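Skeline Reuse Program — Progress Report to the Peneck Fund
Period covered: second grant period
Prepared by: Killian Hoarau, program lead
Last updated: 11 May 2021

2 comments | 5 shares

1. Status

The program is on schedule against the revised work plan. The wash line at the Ismail Street depot is in service, and stock has been issued to participating kitchens under the standard loan agreement. One deliverable, the return tracking sheet, is late and is covered in section 4. Spending is within the approved budget lines. No transfer between lines is requested.

The grant supports the replacement of single-use cups and bowls in shared office kitchens with washable ceramic stock. Skeline owns the stock, delivers it in crates, collects it used, and returns it clean. Tenants pay a flat monthly fee once the subsidized period ends. The present report covers operations only. The financial statement is filed separately by Clandum, which keeps the accounts.

2. Stock and circulation

The program now serves 36 kitchens. Total stock on the register is 2238 pieces, counting mugs, bowls and side plates together. The register is updated when a crate leaves the depot and again when it comes back, so pieces sitting in a tenant's cupboard are shown as issued until the crate is scanned in.

Mugs move faster than any other item. Bowls are used mostly at lunch and tend to come back in full crates. Side plates are slow, and several tenants have asked to exchange them for more mugs. We have allowed the exchange where the depot had mugs on the shelf and have not bought additional stock for this purpose.

All mugs bought under the grant are undecorated. Printed mugs were considered at the planning stage and dropped on cost. Plain stock can be moved between tenants without sorting, and a replacement from any batch matches closely enough to go in the same crate. 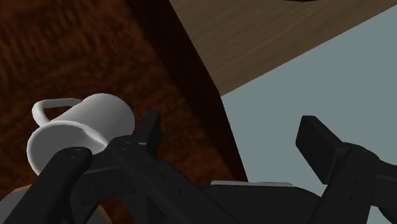
3. Breakage and loss

Losses fall into two groups: pieces returned damaged and pieces not returned. Damaged pieces are inspected at intake. A chip on the rim or a crack in the body takes the piece out of service. Glaze wear and tea staining do not, provided the surface is sound.

Most damage recorded at intake is to handles. Crates packed by tenants are the main source. The depot packs mugs upright in divided trays, but in many kitchens the dividers are taken out to make room and are not put back. We have changed the crate label to show the divider in place and will review intake records at the end of the next period.

Unreturned pieces are harder to account for. Some are at desks, some have gone home with staff, and some have been mixed with the tenant's own crockery. The loan agreement allows Skeline to bill for missing stock after two reminders. No tenant has been billed so far — the reminders alone have brought back most of what was outstanding.

4. Return tracking

The tracking sheet was due at the start of the period. The draft version recorded crates but did not record pieces inside them, and it could not show which kitchen was short. Clandum returned it with comments. The revised version records pieces by type at intake and is being tested on the two northern routes. It will be extended to the remaining routes when the test closes.

Until then, shortages are worked out by hand from the delivery slips. The method is accurate but slow, and it takes up depot time that was budgeted for washing.

5. Wash line

The line runs five days a week. Water use per load is metered and entered in the log at the end of each shift. The rinse stage was reset in the first weeks of operation after residue was found on the inside of bowls. Since the reset, no load has been rejected for residue. Hard water scale remains a maintenance item, and the descaling interval has been shortened.

The drying racks are the limiting step. Mugs hold water in the foot ring and need longer than flat pieces. A tilted rack insert has been ordered from the existing supplier and is charged to the equipment line.

6. Work planned for next period

— Extend the revised tracking sheet to all routes.
— Fit the tilted rack inserts and record drying times before and after.
— Complete the tenant survey on portion sizes for bowls.
— Agree the fee schedule for tenants leaving the subsidized period.

7. Matters for decision

The fund is asked to confirm that side plates may be withdrawn from new kitchens at the tenant's request. The work plan lists all three items as standard issue, so a written variation is needed. A reply before the end of May would allow the change to be included in the next round of loan agreements.

Contact: Killian Hoarau, Skeline Reuse Program, Ismail Street depot | © Skeline | Back to top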